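Dalero Press Wall 94

Step-and-repeat backdrop system for premieres, junkets and award-night arrivals

Item: PW94-K
Price: $2,469 (frame, bases, travel case; printed fabric quoted separately)
Page last revised 6/27/24

The Press Wall 94 is a freestanding backdrop frame for arrivals lines where the people being photographed are posed, moved along and posed again. It takes a single printed fabric face with no center seam. The frame stands 94 inches high when fully extended, which keeps the top edge out of full-length shots of tall talent in heels when the photographers are shooting from floor level.

Frame
Anodized aluminum tube with a push-button lock at each joint. Joints are numbered on the inside face, and left and right uprights are not interchangeable. The top rail bows slightly when the fabric is first pulled on and straightens when the lower channel is closed. If it stays bowed, the fabric has been cut short; do not force the channel.

Fabric
Matte knit polyester, dye-sublimated, with silicone edging on all sides. Satin and vinyl faces fit the same channel, but we do not print them for this model. Both throw back flash, and the result is a bright patch beside the subject's head that picture desks have to retouch. Fold the fabric face inward. Creases can be steamed out from the back after mounting.

Logo layout
The standard layout staggers two logos at head and shoulder height so that at least one reads in a tight crop. Studio name and title treatment should be supplied as vector files. A third sponsor can be added, at the cost of smaller marks throughout. Layouts are checked by Loukia Xenos in our print office, who will return a proof showing a close crop, a half-length crop and a couple crop. Approve all three. Changes to cast billing do not affect the wall, but a title change does, and reprints are charged in full.

Ballast and stability
Each base plate accepts a sandbag or a water weight. Use every plate. For outdoor carpets add the rear brace kit (PW-RB) and take the fabric down if the venue's wind limit is reached. The wall is not rated for climbing, leaning or attaching signs, and guests should be kept a full arm's length in front of it. That gap also keeps their shadows off the logos.

Lighting
Clamp arms for continuous lights fit the top rail. The Brastel bar light has been tested on this frame; its lamp module is rated by us for 1,000 hours in arrivals use before color drift becomes noticeable on skin. Mixed lamps of different ages should not be used on the same wall. Much of what gets written up as a changed face after a premiere is a change in light angle, and top lighting alone will deepen the eyes and jaw of anyone who stops under it.

Setup
Two people, about 5 minutes for the frame once the bases are placed. Allow extra time for fabric. Grigoris Makris wrote the setup sheet packed in the case lid; the May printing replaces the earlier one, which had the brace shown on the wrong side.

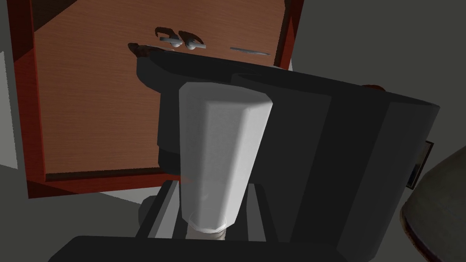
Can the wall be used for seated junket interviews as well as arrivals?
Use the lower height setting and order the junket face, which has smaller logos on tighter spacing. The arrivals face puts the marks too high for a seated guest, and most of them will fall outside a normal interview shot.

Replacement parts
PW-J joint button
PW-BP base plate
PW-RB rear brace kit
PW-C travel case, empty

Orders and rental terms: Chathurika Herath, sales desk. Print files should be sent with the order number in the file name.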